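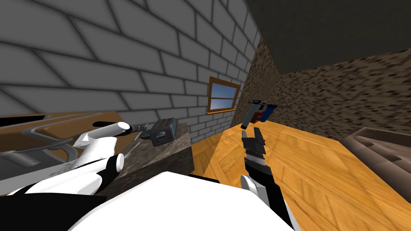

I moved to Pludthorpe for the quiet, and for the first fortnight I couldn't sleep because of it. Eleven years above a bus depot will do that to you. I'd lie there listening to the fridge two rooms away, and then, when the fridge clicked off, to my own ears.

So I started asking people what they do at night when it's too still. My neighbour runs a fan all year round, even in January, with the window open and two duvets on. The woman in the post office plays the shipping forecast. My brother swears by an app called Nemama, which does rain on a tent, rain on a caravan and (his favourite) rain on somebody else's caravan. I tried all three and spent the whole time wanting the loo.

Then I rang Anayeli Orozco, who has been recording village sounds for years and keeps them all on her own shelves at home — 3852 of them at the last tally, on tape, disc and a worrying number of old phones. She has gates, kettles, a church bell cast in 1704 that she says is slightly flat, and a whole box marked "stairs". I asked her which one sends people off. She didn't even stop to think.

"Someone washing up downstairs," she said. "Not too near. You want to be about seven and in bed."

She sent me one that afternoon. It lasts 80 minutes, which is a lot of washing up, and there's a radio going somewhere behind it and a man who coughs now and again. I put it on low at half past ten and felt very silly. The last thing I remember is a drawer of cutlery being pushed shut.

I've since asked her for the stairs. She says I'm not ready for the stairs, and has sent me a kettle.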